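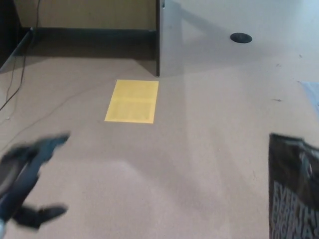 Attachment 1. Yellow sheet on the tabletop.

Search the help center Search Clear

Withdrawal shows as complete on Clivora but never arrived in Vesitix wallet
Opened by Hadi Moussa, February 4, 2019
Status: Solved

Hi everyone,

I hope I'm writing to the right desk, and please forgive the length of this. I'd sooner give you too much than have you write back asking for things I already had in front of me.

I've been holding a small amount of Temard on Clivora for quite a while now, and over the weekend I finally decided to move it into my own wallet, the way people are always telling you to. I use Vesitix on my laptop. I copied the receiving address, pasted it into the withdrawal page, checked the first and last few characters (my brother-in-law taught me that one), and sent 19 TMD. Clivora emailed me to confirm, I clicked the link in the email, and before long the withdrawal was marked Complete with a green check next to it.

Vesitix still says my balance is zero. I left it overnight and it was zero in the morning too. I have closed and opened the program more times than I'd like to admit, and I restarted the laptop. The little bar at the bottom says "Synced," so I don't think it's waiting on anything.

One other thing, in case it matters. I got a new laptop last August and restored the wallet on it from my recovery words. It went fine as far as I could tell! I haven't received anything to it between then and now, though.

I'm not in a panic, it isn't my life savings, but I would love to know where it went. I also play Nyamweya and was planning to use some of it for the spring season pass, so there is a bit of a clock on it.

Thank you so much,
Hadi

Reply from Jad Nassar, Clivora Support

Hello Hadi,

Thanks for writing in, and please don't apologize for the length — it saved us a round of questions.

I looked up your withdrawal and it did leave our side. It was picked up by the network and has well over the 6 confirmations Temard asks for, so the coins are sitting at the address you gave us. I've put the transaction ID in your account messages and kept it out of the ticket, as tickets in this section are public.

Could you do the following for me?

1. Open the transaction ID in a Temard block explorer and copy the receiving address.
2. In Vesitix, go to Receive and compare it with the address shown there now.
3. Tell me which version of Vesitix you're running. It's under Help, then About.

Please don't send your recovery words or private key to me or to anyone else, even if they say they're from Clivora. We will never ask for them.

Warm regards,
Jad

Reply from Hadi Moussa

Hi Jad,

Thank you for getting back to me so fast. I did all of it with my coffee this morning.

The explorer shows the 19 TMD sitting there plain as day, which was a big relief. But the address is different from the one Vesitix shows me under Receive! The one it was sent to starts the same as an address I have in an old notes file from before I changed laptops. So I must have copied it out of the notes file and not out of the wallet. I could have sworn I used the wallet, but there it is.

Vesitix is version 3. The old laptop had version 2 on it, and I don't have that machine any longer — my niece took it to college and wiped it.

Is it gone for good?

Hadi

Reply from Jad Nassar, Clivora Support

Hi Hadi,

I don't think it's gone, and the version number is a very good clue. Vesitix changed the way it works out addresses between version 2 and version 3. When you restore from recovery words, the new version only looks in the new place unless you tell it to check the old one as well. Your words should still lead to the old address.

Try this, and please be sure you have your recovery words written down somewhere safe before you begin:

Settings > Accounts > Add account > Legacy account. Leave the name as it is, click Scan, and let it run until it finishes by itself. It can look frozen partway through, and it's best to leave it alone when it does.

If the old address turns up, send a small amount from Legacy to your main account first and wait for it to land. Then move the remainder.

Jad

Reply from Hadi Moussa

Jad, it's there! All 19 of it. The scan did sit still for a good long stretch, and I would certainly have closed it if you hadn't warned me, so thank you for that. I sent 2 TMD across as a test, it came in after the confirmations, and I've just sent the rest (less the fee, of course).

I've deleted the old address from my notes file. Could somebody add the Legacy account step to your withdrawal help page? I did read that page before I wrote in and I didn't see it.

Thanks again for being so patient with me.
Hadi

Reply from Jad Nassar, Clivora Support

So glad to hear it, Hadi. I've passed your note on to the folks who look after the help pages, with a link to this ticket. I'm marking this one solved, but a reply from you will reopen it if the second transfer gives you any trouble. Enjoy the season pass!

Jad

We use cookies to keep you signed in and to remember your settings. Accept Manage cookies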